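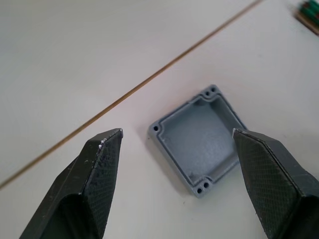
How many demonstrations does it take to teach a robot arm to pick up one part?

More than the sales deck says, and the count matters less than who gave them and how much they varied.

That is the short version of what Ngaio Ormsby told me over most of an afternoon at Plumorstead, where she runs data collection for a system called Kestitz. The long version took two pots of coffee and a certain amount of eye-rolling on both sides of the table. I had come in doubtful. I have sat through enough demos where an arm does one thing beautifully and the lights go down before it has to do it again.

Kestitz is supposed to learn handling jobs from examples. A person steers the arm through the task, the cameras and joint readings are saved, and a model is trained on the pile. The job on the day I visited was small metal-gray housings, open on top, to be grasped by the walls and moved. Ormsby's log had 335 recorded attempts on that part. She had thrown out 68 of them.

"People always ask about the first number," she said. "I wish they'd ask about the second one. Why did I throw them out? Was I right to? I had a rule in March and I have a different rule now, and the model doesn't know that."

The old rule was simple. If the operator dropped the part or bumped it before closing the fingers, the recording went. Ormsby now thinks that was a mistake. With every fumble removed, the model had only seen fingers arrive in the right place, and had no idea what to do when they arrived in the wrong one. She has started keeping the attempts where the operator goes in crooked, notices, backs off and comes in again.

I asked whether that wasn't just a nicer name for keeping bad data.

"Some of it is bad data," she said. "If the person gives up and shoves the thing, I don't want it. If they recover, I do. But where's the line? I'm the one drawing it, at four in the afternoon, with my eyes going."

It was the most convincing thing anyone said to me all day, and it isn't in the Plumorstead brochure. The brochure says the system "learns naturally from your team." I read that sentence aloud and Ormsby looked at the ceiling.

The trouble with a box, she explained, is that it looks like the easiest object there is. Then somebody turns it. With the walls square to the fingers, most operators do the same thing. Set it down at an angle and there are suddenly several reasonable ways to go in. One operator rotates the wrist to match the walls. Another goes for opposite corners. A model trained on both may settle on something in between that neither person would have done.

"You can average two good grasps and get a terrible one," she said. "Everybody in this field knows it, and everybody gets caught by it anyway."

Plumorstead has 2 operators on the job, which struck me as thin. Ormsby didn't argue. Their habits are all over the recordings, she said, to the point where she can tell who was driving without looking at the log. One of them creeps down and hovers. The other comes in fast and corrects late. When the trained arm runs by itself, it sometimes hovers for no reason she can find, and she has a fair guess where it picked that up.

So has it learned to handle the part, or to imitate a cautious man?

"Ask me after we test it somewhere else."

Somewhere else means Zaristhorpe, where a customer called Rudd has a bench waiting. The table there is a different color and the daylight comes in from a side window. Neither should matter to a grasp, and Ormsby expects both to. Her plan is to collect a fresh batch on site before anyone measures anything. I pointed out that if every new bench needs its own batch, the customer is buying a person like her along with the arm.

"For now, yes," she said. "I'd put that in the contract in large type. I'm not the one who writes the contracts."

I pressed her for a success rate and she wouldn't give one. The figure she has comes from parts laid out by the same people who recorded the examples, and she doesn't trust them, or herself, not to set things down where they know the arm does well. She wants a stranger to place the housings. She also wants the placements written down before the run starts, so that no awkward one gets quietly nudged.

I would like to see that test. I would like even more to see the result published if it goes badly, and I told her so. Ormsby said she would send me the log either way, including the attempts she had cut, with her reasons next to each. Some of the reasons, she warned me, just say "ugly."

She had another session to set up after I left, and was already arguing with one of the operators over whether turning the part a little between takes counts as a new position.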